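Counting rooms

I have spent most of April on the Justberg job, so here are some notes while I still remember what we did. Justberg is the name we gave to a set of simulated flats. A robot gets driven round them by a person at a desk, and each drive is saved as an example for the learning system to copy. My part is the driving, plus a good deal of sorting afterwards.

The target was 439 usable runs. A run is usable if the robot starts where it should, goes to the thing it was told to go to, stops near it and doesn't clip anything on the way. Each one also needs a written instruction that matches what was driven. Ratree Sitthichai wrote the first batch of instructions and I wrote the rest, and you can tell which are hers as they are shorter.

I drive for 70 minutes at a stretch and then stop. Any longer and I start taking corners lazily, and the lazy corners end up in the data. We found this out with the Dumen set last year, where the late afternoon runs all had the same wide swing to the left and the trained model picked it up.
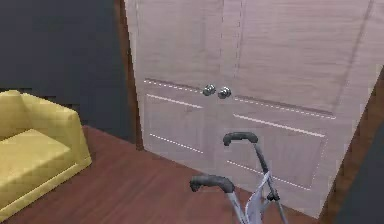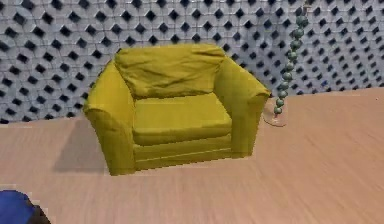
Instructions are harder to write than they look. The system has to learn that people name the same object in several ways, so for each target we write 20 versions and then throw out the ones that don't work. "Go to the chair" is fine if there is one chair. "Go to the yellow armchair by the lamp with the beads" is better in a room with more seating, but it is no use from a starting point where the lamp is out of view, and then the driver has to look round first. Those searching runs go in a separate folder, and Paweena Nuchit checks them herself.

She has rejected a fair number of mine. Her main complaint is that I pause before I turn. It comes from using a mouse for the camera and keys for the base, and I have mostly stopped doing it. The other complaint is that I know the flats too well by now. I head for the right room before the robot could have any idea it was there, which teaches the system to guess. For the last part of the job she shuffled the start points and didn't tell me which flat was loading, and my runs got slower and better.

We also kept 2 flats back completely. No one drives in those. They are for testing, and the temptation to borrow one when you are short of runs is real, so Ratree moved them to a drive I can't open.

The next set is called Zervas and has stairs in it, which the robot must learn to stay away from. I'll be doing that one from the Iltthorpe office, where the desks are lower and the heating works. Before that I have a week of relabelling to finish, mostly doors I called cupboards.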